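Teaching Robots by Hand: Orkell Lab Shares Results From Its Handheld Gripper Study
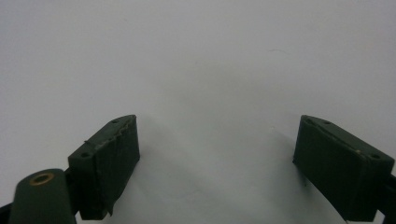

NILLDALE, Jun 8, 2020 — I've been itching to tell people about this one, and now that the paper is out I finally can! Our small group at Orkell has spent the months since October working on a simple question: how much can a robot arm learn from a person who never touches the arm at all?

Our method, which we call Kemitz, starts with a gripper you hold in your hand. It has two fingers and a camera that looks out between them, and you just go and do the job (pick up a cup, close a drawer, fold a dish towel) while it records. Later the arm trains on those recordings, using fingers of the same shape.

We collected 2000 demonstrations over 4 household tasks, and then we did something a bit odd. We went back and added 400 short clips where the gripper isn't holding anything — fingers open, moving over a bare surface, coming in, backing off. I'll admit I was the one grumbling about it, as it's pretty dull work.

Well, I was wrong! Arms trained with those extra clips made fewer false grabs on all 4 tasks, and they were much better at trying again after a miss. The older version would often close on thin air and carry on as if it had the cup. The biggest gain came on the dish towel, the task we'd nearly dropped from the study.

There's still plenty we can't do. Shiny things give us trouble, strong shadows do too, and finger padding wears down faster than I'd like, so we now log every change of wrapping along with the recordings. We ran the full comparison on 3 arms, all of the same model, and I'd love to see what happens on a different one.

Our partners at Lebrun are setting up a repeat of the towel task in their own workshop, and they'll be using our recordings with their own training code. The paper, the recordings and the drawings for the fingers are free to download from the Orkell project page. If you build a set, please write and tell us how it went — the press desk in Nilldale will pass your note along to me.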